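Tuesday, September 12, 2023

**Goltstead craft table, progress note for Weris**

Quick one before the full report in January. Sorry its short, writing between sessions.

Where we are:

- Grant was 2000. Spent so far: yarn, fabric offcuts, one tray, vase and flowers to make the corner less bare.
- Sessions held: 10. Sign-ins 62, counting repeats.
- Still to buy: more hooks, decent scissors. Sistberg quote came in too high, trying Tóth next.

Main change since last note is the table itself. Used to be bags under the bench and everyone digging. Now the yarn sits out on the brown table, soft colors mostly, fabric goes in the long red tray behind. People pick a color and start. Setup much quicker, and newcomers sit down without having to ask. 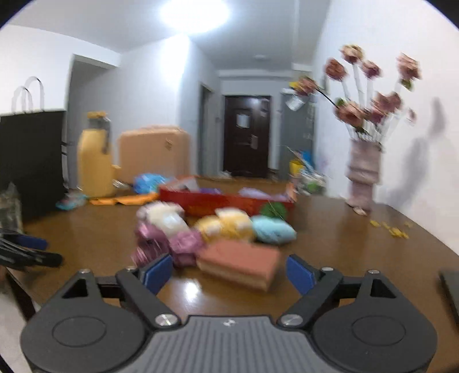 Radek Jelínek thinks the tray should be split into sections before winter, one for fabric and one for paper patterns, otherwise it turns into the old bags again by the third week. He would also like darker yarn, as the pale shades show every mark and the Thursday group wants to make hats they can wear to work. Fair on both. Have put dividers on the list, yarn depends on what Tóth charges.

Problems, 3 of them. Scraps, they get everywhere, need a small bin at the vase end. Yarn balls roll off if the table gets bumped, maybe a shallow bowl. And storage: cupboard key still not sorted, so everything gets packed up and carried upstairs after each session. Takes ages.

Not asking for extra money at this point. Would like the OK to move what's left of the refreshments line over to materials, most people bring thier own drinks anyway. Need an answer before the Tóth order goes in.

Receipts to follow seperately.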